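Clean the Mirror With a Cloth
May 23, 2021

I have cleaned bathrooms for a living for 19 years, the last few of them in rental units in Limton, and I would like to make a case for the cloth. I mean a square of woven cotton, the kind you can get in a bundle at Aksoy Hardware or cut yourself out of a shirt. It's the best thing there is for a bathroom mirror, and most of the people I clean for have stopped using it.

What they use now is paper. I open the cabinet under the sink and find a roll of towels and a blue spray, and the mirror over that sink has lint along the bottom and a gray haze in the corners. The owner thinks the spray is bad and buys a different one. The spray is fine. Paper falls apart on damp glass, and people put on far too much product to make up for it.

My method has 2 steps. Wipe the whole mirror with a cloth dampened in plain water, then go over it again with a dry one. If there is hairspray on the glass, put a little rubbing alcohol on the first cloth. Start at the top, where steam leaves its marks, and keep one hand on the frame or the glass if you have to reach. A cabinet that was hung in a hurry can shift when you lean into it.

The light matters too. A bar light over the mirror will show you streaks that you'd miss in daylight, so turn it on before you start. 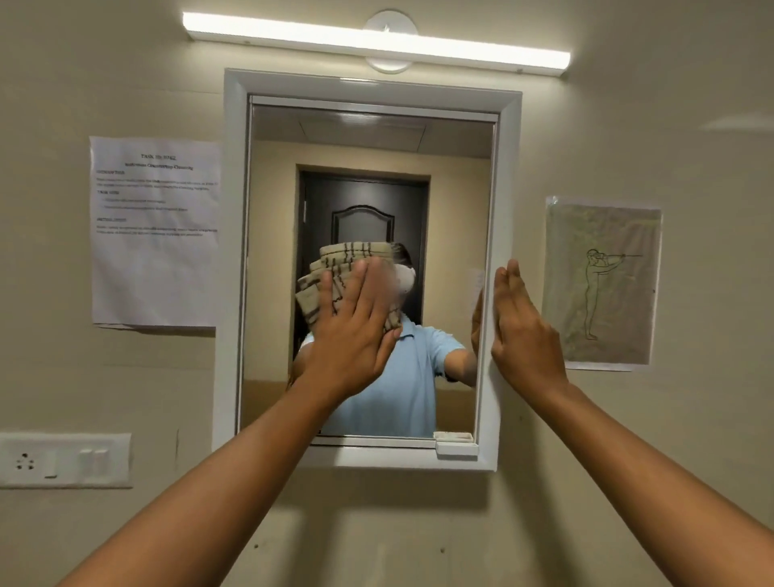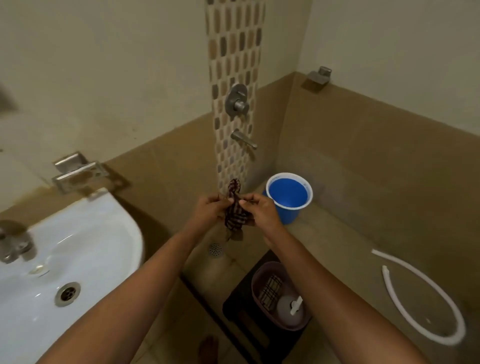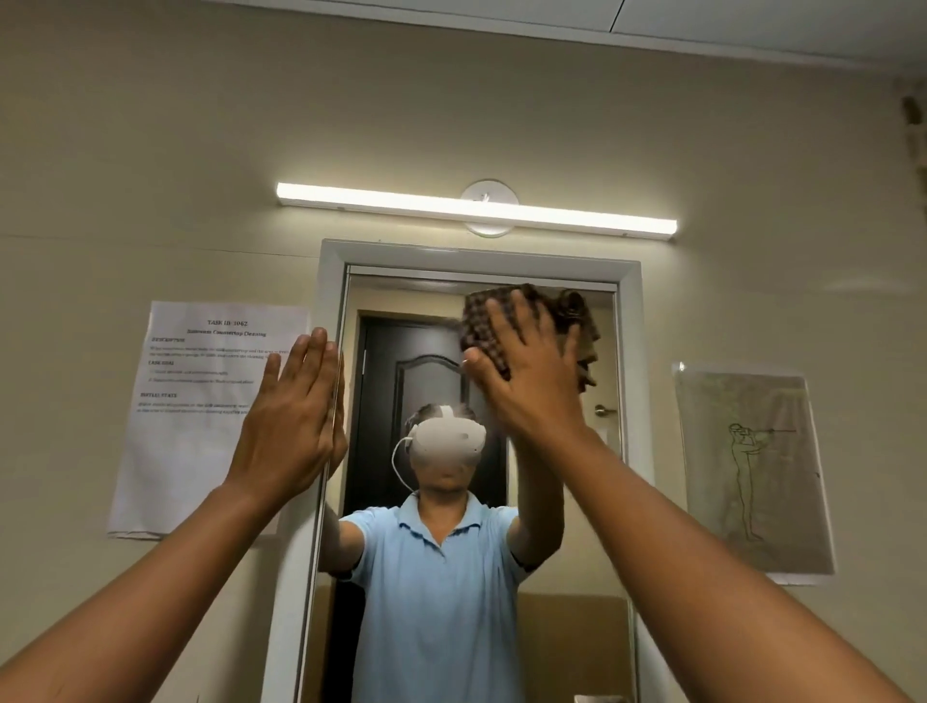 People tell me microfiber has settled this question. I used it for 3 years when I worked for Rekness Property Care, which bought it by the case, and I don't think it has. Microfiber is good on a dry, dusty surface. On a bathroom mirror it holds onto soap film, and if it has ever gone through the dryer with a softener sheet it will smear everything it touches. Cotton can be boiled. It can be washed with the bath towels. When it gets thin in the middle it becomes a floor rag, and after that it goes under the car.

The other complaint I hear is about germs. Someone will say that paper gets thrown out and a cloth gets carried around the room. That's a fair point if you use the same cloth on the toilet and then the sink. I don't, and you shouldn't either. I keep patterned cloths for glass and faucets and plain ones for everything lower down. They go in separate bags at the end of the job.

There is the money as well, though I don't want to make too much of it. Last August I switched 2 apartments on Tasell Street from paper to cloth, with the tenants' agreement. One of them still keeps a roll in the kitchen for bacon, and I have no quarrel with that. In the bathroom they haven't bought any since. The cloths hang over the edge of the tub to dry and go in with the regular wash.

I'd ask landlords to think about this when they stock a furnished place. Leave a small stack of cotton cloths on the shelf, with a note saying which ones are for the mirror. Skip the blue spray. Tenants will use what they find under the sink.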